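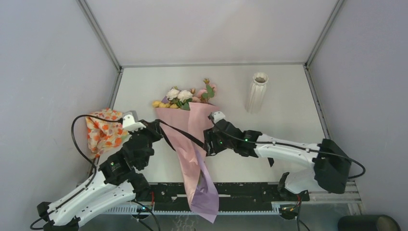

Amedeo Sartori wrote that the old sheet let a stall pass with a scale that read correctly at one weight and nowhere else, and that the inspector should be made to write down each reading instead of ticking a box. The sheet has been changed accordingly. Readings are now entered for every load in Section 3.

Print this page | E-mail this page
336 shares

COUNTER SCALE INSPECTION CHECKLIST
Flurelness Market Hall, Urnville
Revision dated April 26, 2018. Replaces all earlier sheets.

Applies to all scales used to sell goods by weight in the main hall and along the Bellamy Street side. Does not apply to receiving scales behind the loading doors, which have their own sheet.

Mark each line P (pass), F (fail) or N (not applicable). Any F in Section 3 takes the scale out of use at once. An F elsewhere is written up with a correction date agreed with the stallholder.

SECTION 1. BEFORE STARTING

[ ] 1.1 Stall number and name of the person in charge entered at the top of the sheet.
[ ] 1.2 Make, model and serial number copied from the plate on the scale. Do not copy them from last year's sheet.
[ ] 1.3 Serial number matches the market register. If there is no entry, stop and open one.
[ ] 1.4 Test weights in date, clean and dry. Certificate carried in the case.
[ ] 1.5 Scale has been switched on long enough to meet the warm-up time in its manual.

Comment, 1.3: Register entry 1123 covers a scale that was moved between two fish stalls last August and was still listed at the first one. The stall moved from and the stall moved to must both be noted.

Comment, 1.5: Ziltora bench models show a steady zero before they are ready to weigh. A steady display is not enough to pass this line. Ask when the scale was turned on and write down the answer.

SECTION 2. POSITION AND CONDITION

[ ] 2.1 Scale stands level. Bubble inside the ring where a bubble is fitted.
[ ] 2.2 All feet touch the counter. No folded card, tape or coins under any foot.
[ ] 2.3 Counter does not flex when leaned on.
[ ] 2.4 Pan is the one supplied with the scale, or a listed replacement.
[ ] 2.5 Nothing touches the pan from the side or from below, including cords, bag rolls and price cards.
[ ] 2.6 No fan or cold-air outlet pointed at the pan.
[ ] 2.7 Customer display faces the customer and can be read from the normal standing position.
[ ] 2.8 Seal whole. Seal mark recorded.

Comment, 2.5: Check again with the stall set up for trade. Bag rolls are often hung after the inspector has left, and a roll resting on the rim of the pan can add or take away weight. Yuzuki Amano reports that this was the most common fault on the cheese and olive row.

Comment, 2.7: A display turned toward the seller fails even if it can be swiveled. Stallholders have objected to this line. It stands.

Comment, 2.8: A missing seal is not proof of tampering and should not be described that way on the sheet. Write "seal absent" and nothing more. The scale stays out of use until it has been tested and resealed.

SECTION 3. WEIGHING TESTS

Enter the reading for every load. Ticks will not be accepted.

[ ] 3.1 Zero. Empty pan reads zero. Reading: ______
[ ] 3.2 Light load, close to the smallest amount normally sold. Reading: ______
[ ] 3.3 Middle load. Reading: ______
[ ] 3.4 Heavy load, up to 25 pounds or the capacity of the scale, whichever is less. Reading: ______
[ ] 3.5 Same loads taken off in reverse order. Readings: ______
[ ] 3.6 Corner test. Middle load placed near each corner of the pan in turn. Readings: ______
[ ] 3.7 Drift. Middle load left in place for 60 seconds. Reading at start and at end: ______
[ ] 3.8 Return to zero after all weights are removed. Reading: ______

Tolerances are on the card in the weight case. Use the column for the class shown on the scale's plate. If the plate cannot be read, the scale fails.

Comment, 3.2: The light load matters most for spices, tea and dried mushrooms, where a small error is a large part of the price. For these stalls use the smallest weight in the case as well as the one next to it.

Comment, 3.6: Place the weights by hand, without sliding them. On round pans use the same four points, spaced evenly.

Comment, 3.8: If the scale does not return to zero, do not press the zero key and carry on. Write down the reading, wait, and repeat once. A second miss is an F.

SECTION 4. TARE AND PRICE

[ ] 4.1 Tare set for each container in use. Containers checked on the pan, one of each size.
[ ] 4.2 Tare clears after the sale.
[ ] 4.3 Price per pound entered on the scale matches the price on the card.
[ ] 4.4 Printed label shows net weight, unit price and total. Multiply out one label by hand.
[ ] 4.5 Three packages already weighed and on sale are opened to the scale: gross weight, less wrapper, compared with the label.

Comment, 4.1: Suppliers change tubs without notice. A tare saved for the old tub will overcharge if the new one is heavier. Buppha Sombatkul asks that the date of the last tub change be written in the margin — agreed, where the stallholder knows it.

Comment, 4.5: Wet goods lose weight in the case. Use packages put up the same day, and note the time on the label. Where a package is short, test two more of the same product before recording an F.

SECTION 5. CLOSING OUT

[ ] 5.1 Result explained to the person in charge.
[ ] 5.2 Failed scale tagged on the customer side and unplugged.
[ ] 5.3 Stall has another approved scale, or has stopped selling by weight.
[ ] 5.4 Sheet signed by both parties. Copy left at the stall.
[ ] 5.5 Register updated before the end of the day.

Comment, 5.2: The tag is removed by an inspector only — a repair firm's invoice does not put a scale back in service.

Comment, 5.3: Selling by the piece or by the bunch is allowed while a scale is out, provided the price card says so. Lending a scale between stalls is allowed if the serial number is added to the borrower's sheet and the full Section 3 is run again at the new counter.

Comment, 5.4: Refusal to sign is recorded as "declined." It does not change the result.

Questions on Sections 1 to 3 go to Agata Bassi. Questions on labels and tare go to Sveva Testa at the market office, Bellamy Street entrance.

Print this page | E-mail this page
Comments (25)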